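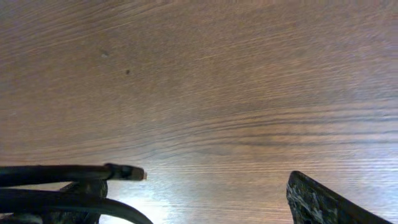 Speaker notes, Clultthorpe station area plan
Public information evening, 2001-03-30
Speaker: Győző Boros

Start slowly. Wait until the people at the back have found chairs.

Good evening, and thank you that you came. My name is Győző Boros and I work on the station area plan. I will speak for 18 minutes, and then my colleague Aliki Mitsotakis-Vlachou will take your questions with me.

Slide 1. The area
The plan covers six blocks between Casitz Street and the old freight yard. At present most of this land is zoned for light manufacturing. The rules were written when the yard was still busy. Under these rules a new apartment house is not permitted, and an owner who wants to add one floor above a shop must ask for a variance.

(Show with the pointer where the yard ends. In Umcombe I forgot it and people were confused.)

Slide 2. What we propose
Four of the blocks would become mixed use. Shops and workshops stay on the ground floor, and homes are permitted above. The two blocks nearest to the tracks remain for manufacturing. The height limit is 6 floors on Casitz Street and lower on the side streets. Please say "lower" and then give the map time, it is easier to read than to hear.
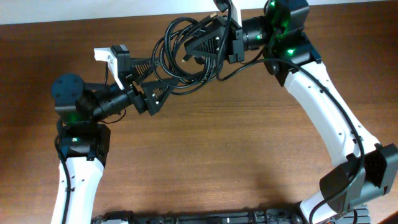
Two arms over the table, green lights on at the left.

Slide 3. Homes
If all sites were built, the plan would allow 1,437 new homes. I must be careful with this number. It is the most that the rules permit, and it does not say what will be built, or in which year. The Ansari site is the largest one and its owner has not yet made an application.

Slide 4. Parking and traffic
Expect strong opinions. Dionysis Katsaros made the traffic study and he sits in the second row. If the question is about the crossing at the bridge, give it to him. Do not guess.

Slide 5. Next steps
Written comments are accepted until the end of August. Every comment receives an answer in the final report. Comments longer than 2,000 words need a short summary on the first page.

If somebody asks about rents: the zoning rules cannot fix a rent. Åsmund Nordin has the leaflet from the housing office, on the table by the door.

Thank the interpreter, Cristóvão Louro. Leave the map on the screen during questions.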